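Week 4: Opening a second shop

OK, so last time I rambled about rent. Today it's location! My favorite case is Evton, a specialty grocer that sat 24 months in Standon before it even looked at another town.

1. Check who already shops there. Evton found 81 regular customers driving in from Baidoo. 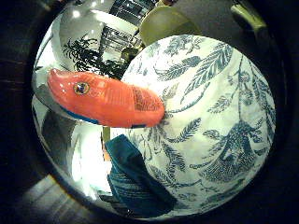
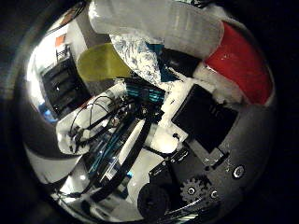 2. Ask what the last tenant left behind. A kitchen hood or a walk-in cooler can save you a fortune (get it in the lease, please).

Read the lease packet by October 18, 2018.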